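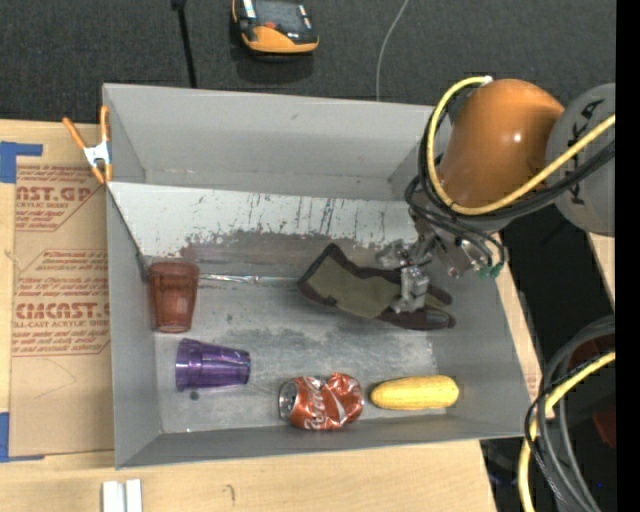
Berenice Manríquez wants to know why our equipment plan for next year has three lines for grippers and only one for the arm. Fair thing to ask, so I'll go through it.

1/ The arm is the part we stopped arguing over. It goes on the October request as a single line and it can be written down over years. Grippers can't.

Print | E-mail

2/ Mixed items are what cost money. A crushed can, a piece of fabric and a couple of plastic tumblers in one bin all ask for a different grip. I priced jointed metal fingers first, then a suction head from Brelareo as the second line.

3/ Third line is spare fingers and cable sets. Urnard quotes 90 days on fingers. I'm not having a cell sit for 90 days over a part that fits in a drawer.

4/ Cables and hoses get their own note this time. Last year I put them under "misc" and Zarstead billed them separately – 34 percent over what I had down.

5/ Bins are cheap, so get extras. Same for clamps. Scuffed floors and worn walls are fine for picking work, but I'd budget to swap them every year anyway.

6/ Villaseñor offered a bundle with install and 3 training days. I asked for it split out by line. Still waiting, and I won't sign a bundle I can't read.

7/ If you're doing your own sheet, put the gripper first and pick the arm to carry it. We did it the other way and had to requote.

Will post the final numbers once they're approved.

44 shares | 3 comments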